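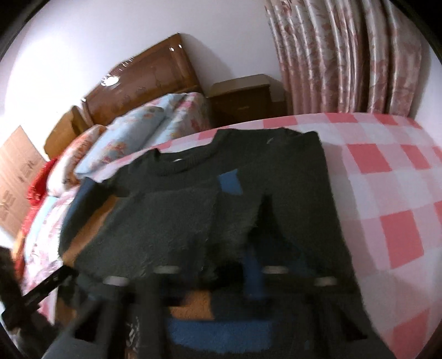
Gripper fingers opening unevenly after pad change

ropewalk_ted
Posted 28 April 2026
Changed the pads on our hand-held gripper as per the Zatico sheet and now one finger closes before the other. Gap is up to 3 mm at the tips. It picks up a folded towel fine but a thick jumper slides out on one side. Sheet says re-zero and carry on. I've re-zeroed it 2 times, no change. Is the linkage shot?

mossbank
Doubt it. Did you slacken both pivot screws before fitting the pads? If you only did one, you've pulled the finger over. Re-zeroing won't touch that.

Feyisa
Disagree. It's the pads. The Skonlow ones come out of the bag different thicknesses, I've stopped buying them. Measure them before you take a screwdriver to anything.

mossbank
Measured mine at the last change and they matched. One bad bag doesn't make it a rule.

Feyisa
Three bags.

ropewalk_ted
Pads are the same to the eye, no calipers here. Counter says 1,291 cycles since the last service, if that matters.

ukthorpe_bench
Counter means very little, it logs every twitch of the trigger. Ours went out at 593. Swap the pads left to right. If the early finger changes sides it's the pads, if it stays put it's the pivot. And knits are a poor test anyway, fluff gets into the slide and everyone blames the linkage. Brush it out first, no oil.

mossbank
Zatico say a drop of light oil.

ukthorpe_bench
They also say re-zero and carry on.

ropewalk_ted
Swapped them. Early finger stayed where it was. Slackening the pivots tonight, not convinced yet.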